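Ranton Bimanual Manipulation Software
Progress report to Emis, second reporting period

Work in this period went into three parts of the software: the planner that shares the table between the two arms, the perception module that tells it what is on the table, and the log viewer. The planner took most of the time. The perception work is behind where the plan put it, and the reasons are given below. No change to the budget is requested.

Planner

At the start of the period the two arms were planned one after the other. The left arm got its path first and the right arm was planned around it as if the left arm were a fixed obstacle for the whole of its motion. This was safe but slow, and it failed often in the back half of the table, where both arms want the same air space.

The new planner, which we call Pledia, plans both arms together and lets either one wait. Each arm keeps its own path, and a second stage sets the timing along the two paths so that the links stay clear of each other. If no timing works, the planner goes back and asks for a different path for the arm with the shorter job. It gives up after 11 attempts and reports which pair of links was in conflict. The old planner only reported that it had failed, and finding out why meant replaying the log by hand.

Pledia has been the default since July. The old planner is still in the repository and can be switched on with a setting, but we don't fix bugs in it any more.

Two problems remain. The first is that waiting arms stop dead, and the restart puts a jerk into the wrist. We have a smoothing step for this on a branch. It works in simulation and has not been merged. The second is cables. The planner has no model of anything that hangs from a gripper, so a path can be clear for the arm and the object and still drag a cable across whatever is below. For now we add a padded volume under the gripper whenever the task file marks an object as having a cable. This throws away a lot of good paths. A better answer is wanted but isn't in this year's plan.

Control

The controller changed little. The force limit on closing the gripper is now set per object class in the task file instead of once for the whole session. Messages between the planner and the controller carry a sequence number, and the controller refuses one that arrives out of order. Before this change, a late message could send an arm back to a waypoint it had already passed.

Perception

The perception module, Ngata, takes the overhead view and returns a list of objects with a class, an outline and a height. It now knows 39 object classes. Flat and boxy objects are handled well enough for the planner to use without checking. Three kinds of object are still a problem:

Translucent plastic. The outline comes back broken, or takes in part of whatever stands behind.

Dark objects on the black tabletop. The outline is too small, so the grasp lands too near the middle.

Tall, narrow objects toward the back. The height is often wrong, and the planner then allows the other arm to pass too low.

The delay against the plan comes from the third item. We had expected to fix it by retraining and spent longer on that than we should have. The retrained model was better on boxes and no better on narrow shapes. We have since moved to a separate height check that runs only on objects above a set size, and that check is being tested now.

Layouts used for testing are deliberately mixed, with hard and easy classes on the table together and both arms working over the same back area.
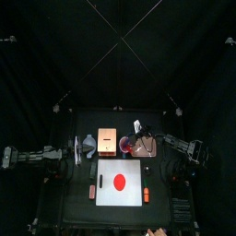
Page last changed: 12/18/18

Tooling

The log viewer now shows the planned and the measured positions of both arms on one timeline, along with the object list Ngata sent at that moment. Most planner faults fixed in this period were found with it. Logs from before the change of planner open in the viewer but show no link conflicts, as the old format did not store them.

Task files are checked when they are loaded. A missing class name or a gripper setting out of range now stops the run before the arms move. The messages from the checker are still hard to read and will be rewritten.

Open items carried forward

Merge the smoothing step for waiting arms, after tests on the real arms.
Finish the height check and report results by object class.
Replace the padded volume for cables, if time can be found.
Rewrite the task file checker messages.
Update the installation notes, which still describe the old planner.

Next period

The first 3 items above have priority in the order given. We would like to discuss with Emis whether the cable work should be added to the plan for next year as a task of its own. A short proposal for it will be sent separately, along with the updated schedule for the perception module.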